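The box plant at Plestham runs two shifts, and by 6 a.m. the first bales are already on the dock. They come in by truck from supermarkets, furniture stores and the sorting yard at Clollow, pressed into blocks and tied with wire. A bale weighs close to what a grand piano does. Most of it was holding something on a shelf less than a month ago.

Fedir Hordiienko has managed the yard for Kushnir, the company that owns the plant, since the old paper machine was replaced. He walks the rows with a moisture probe and a box knife. Rain is his main worry. Paper mills pay by weight, and a bale left out in a wet week can gain a lot of water and lose a lot of value.

"People think we want it clean," he says. "We want it dry. Tape I can deal with."

The wire is cut and the bales drop into a pulper, a steel tub as wide as a two-car garage, where they are stirred with warm water until the fibers let go of each other. Staples and glass sink. Tape and plastic film wind themselves onto a long rope called a ragger, which is pulled slowly out of the tub all day. After that come the screens, each one finer than the last.
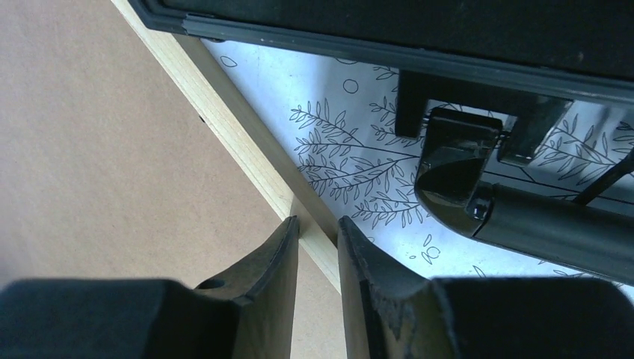
How many times can the same fiber be used?

It depends on how long the fiber was to begin with and how hard each mill works it. Every trip through the pulper breaks some fibers and stiffens others, and the shortest ones wash out with the sludge. Mills keep the average up by adding new wood pulp, usually from softwoods such as pine and spruce, which have long fibers.

At Plestham the new pulp arrives in sheets from a mill at Uveck, 270 miles to the north. Hordiienko would like to buy less of it. The price climbed through the winter and did not come back down, and freight is on top of that. He has tried running the lighter grades with no new pulp at all. The paper held together, but the corners of the finished boxes crushed too easily in the test press, and two customers sent loads back.

Corners matter more than most buyers know. Boxes in a warehouse are stacked, and the load travels down through the four vertical edges. The wavy layer in the middle, called the medium, keeps the two flat liners apart so that the wall acts like a beam. It also has a direction. A box cut with the waves running sideways will fold up under a weight that a properly cut one carries for months. 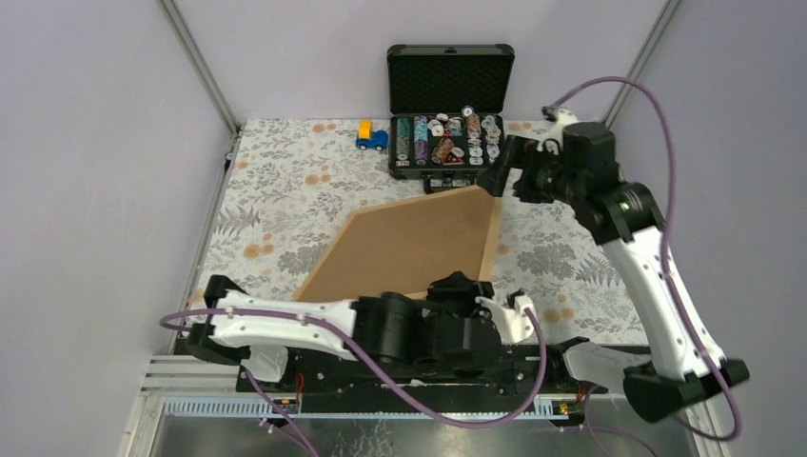
Damp air does its own damage, and it does it slowly. A box that passes every test in a dry lab can lose a good part of its strength in a humid August warehouse, and the bottom row goes first. Kushnir now keeps a room at the plant where sample stacks stand under load with the humidity turned up. A clerk checks them at the start of each shift and writes down how far they have sagged.

The room holds 25 stacks. Hordiienko wanted 400, enough to cover every grade the plant sells, and was told to pick the ones that mattered. He picked the fruit boxes – they leave the plant dry, spend a week in cold storage, and come out into warm air that beads on every surface. Growers near Clollow order them by the truckload in summer, and they call quickly when a pallet leans.

By mid-afternoon the second shift is at the lockers and the dock is full again. A driver backs in with a load from the Clollow yard, and Hordiienko pushes the probe into the nearest bale, reads it, and waves him forward to the scale.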